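小店墙面贴字教程：从排版到压实的完整步骤

适用对象：自己动手给店铺、工作室或展位墙面贴大字的人。使用材料为预先切割好的自粘字，不涉及喷绘和亚克力立体字。

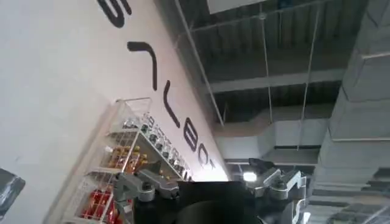 墙面大字的难点在定位。单个字母贴得再平，整行歪了一厘米，客人从门口走进来也能看出来。下面的做法以横排一行字为准，竖排的处理放在后面单独讲。

一、先确认墙面能不能贴

新刷的乳胶漆至少要放满30天再贴。漆膜看起来干了，里面的水分和助剂还在往外走，贴早了容易起泡，揭的时候还会连漆一起带下来。

检查漆面牢不牢，用一段美纹纸胶带贴在不显眼的位置，按实，放一个晚上，第二天早上慢慢撕。胶带背面如果有粉，说明墙面掉粉，要先刷一遍底漆封住。如果成片带下漆皮，就不要贴了，先把墙重新处理。

以下几种墙面不建议直接贴：

硅藻泥和质感涂料，表面不平，胶吃不住。
标明“易擦洗”“抗污”的漆，有的表面能太低，粘性要打折扣，先拿一个小字试贴。
壁纸，将来揭字时很难保住纸面。
有返潮痕迹的外墙内侧，先查渗水。

二、定字高和字距

字高看观看距离。站在客人最常停下来的位置往墙上看，用A4纸打印一个字母贴上去，比只看效果图可靠。我给Brallow那家店做的时候，电脑里觉得很大的字，到现场隔着收银台一看偏小，最后重新出了文件。

字体选笔画粗细均匀的。太细的笔画在切割时容易断，贴的时候容易拉长变形。衬线体不是不能用，但转角处的细尖要多花时间压。

字距不要用软件的默认值。大字的默认间距往往偏松，圆形字母和直边字母挨在一起时还要单独调。调完以后把整行缩小到屏幕上很小的一条，眯着眼看有没有哪里特别黑或者特别空，有就继续调。

要考虑侧面看的效果。很多店铺进深大，客人是沿着墙走的，并不正对墙面。斜着看时远处的字母会挤在一起，字距太紧就不好认。长条形的店可以比正面看舒服的间距再放宽一点。

三、考虑货架和家具的位置

先定货架，再定字。顺序反过来，常见的结果是货架顶层摆上商品以后挡住半行字。

需要量的尺寸有三个：货架本身的高度，顶层商品摆满后的高度，以及灯具或空调出风口的下沿。文字放在商品顶部和灯具下沿之间，上下都留出空来。上下空间不等时，字略微偏上比偏下好看。

还没有买货架的，在墙上用美纹纸贴出外轮廓，保留两三天，来回走动时看看合不合适。

四、材料和工具

自粘字，哑光面。光面在射灯下会反光，某些角度读不出来。
转移膜，供应商一般会覆好，收货时确认一下。
激光水平仪，没有的话用长水平尺加墨线，但不要在白墙上弹黑墨线，用可擦的蓝粉。
美纹纸胶带。
毛毡边刮板一块。硬塑料刮板会在哑光膜上留下亮痕。
美工刀，换新刀片。
卷尺、软铅笔、橡皮。
微湿的无绒布。
吹风机。

我用的是Skanimance的哑光可移除款，订货时要写清楚“室内墙面用”，同一系列里还有玻璃用的胶，粘在乳胶漆上几天就开始翘边。其他牌子也可以，看说明里有没有写适用于涂料墙面。

五、贴之前的准备

墙面用微湿的布擦一遍，等干透。不要用洗洁精，残留会影响粘性。也不要用酒精大面积擦乳胶漆，会发花。

室温太低时胶发硬，粘不牢。冬天施工，先开暖风把屋子烘起来，墙面摸着不冰手再动手。一月份在Veketitz的工作间贴过一次，早上到了就开工，头几个字母的边角全翘了，下午屋里暖和了再压才压住。

打开水平仪，把水平线投到文字的底边位置。老房子的天花板和地面经常不平，如果字离天花板很近，严格水平的字看上去反而是歪的。遇到这种情况，取水平线和天花板线的中间值，退到远处看，以眼睛觉得正为准。

用铅笔在底线上轻轻点几个点，只点位置，不要拉整条线。铅笔线贴完以后很难擦干净，尤其是夹在字母之间的部分。

六、排位

把所有字母连同底纸用美纹纸固定在墙上，每个字母上边贴两小段胶带。这一步不揭底纸，只看位置。

从整行的中心往两边排。先量出墙面的中心，再量出整行字的总长，两个中点对齐。如果从左往右排，误差会全部积累到最后一个字母上。

圆形字母的底部要略低于底线，顶部略高于顶线。完全齐平的话，圆形字母会显得比旁边小。供应商给的切割文件如果整行覆在一张转移膜上，这个差值已经做好，不用管。如果是单个字母分开发货，就要自己留意。

全部排好以后退到门口看一遍，再从两侧看一遍。拍一张照片放着，吃完饭再看。这时候改位置只需要挪胶带，揭了底纸以后就没有这么容易了。

七、正式粘贴

每次只贴一个字母或一小段。

1. 在字母的上缘贴一条完整的美纹纸，让它像合页一样可以向上翻。
2. 把字母翻起来，从上边揭开底纸一小截，折下去。揭的时候看清楚，字膜要留在转移膜上，如果有一角跟着底纸走了，放回去用刮板压几下再揭。
3. 放下来，手不要碰墙，用刮板从上缘中间往两边刮。
4. 一手慢慢往下抽底纸，一手跟着往下刮，每一下和上一下重叠一半。
5. 全部贴上以后再整体压一遍，边角重点压。
6. 等几分钟，从一个角开始揭转移膜。角度尽量小，贴着墙面往回拉，不要垂直往外拽。
7. 哪里跟着翘起来，就把转移膜放回去，再刮一遍，然后继续。

大字母超过手臂能控制的长度时，用竖向合页：在字母中间贴一条竖的胶带固定，先贴左半边，再贴右半边。这样两边的底纸都不用抽太长。

八、压边和消泡

转移膜全部揭掉以后，用吹风机中档，隔一点距离吹，边吹边用干布按边角。温度不要太高，膜会缩。

小气泡先不用处理，很多过几天会自己消掉。过了一周还在的，用针在边缘扎一个小孔，从对侧往针孔方向推。不要用刀划。

九、竖排和转角

竖排时用水平仪的垂直线，对齐每个字母的中轴，不对齐左边缘。宽窄不同的字母如果左对齐，整列会显得往一边倒。

文字尽量不要跨墙角。实在要跨，把断开的位置放在两个字母之间，两侧到墙角的距离留成一样。跨在一个字母中间的，过一段时间基本都会在阴角处鼓起来。

十、常见问题

贴完发现有一个字母歪了。揭下来重贴的成功率不高，膜一拉就变形。订货时多要一份最常用的字母，费用很少。

白墙上的黑字边缘有一圈灰。一般是胶边沾了灰尘，用橡皮轻轻擦，不要用湿布来回抹。

预算。Zinchenko那间小展厅贴了一行字，材料费83元，不含工具。字数多、尺寸大时按面积算，转移膜另外收费的供应商要问清楚。

用多长时间。第一次做的人留出一整天，大部分时间花在排位上。从早上9点开始，下午能收工就算顺利。

以后怎么揭。用吹风机把字母吹热，从一个角开始，贴着墙面慢慢拉。残胶用手指搓成团拿掉。揭完以后墙面上可能会有一圈浅浅的色差，那是周围的漆被光照过的缘故，补漆时要刷整面墙，只补字的位置会更明显。

剩下的转移膜和字膜卷起来存放，膜面朝外，竖着放在避光的地方，不要折。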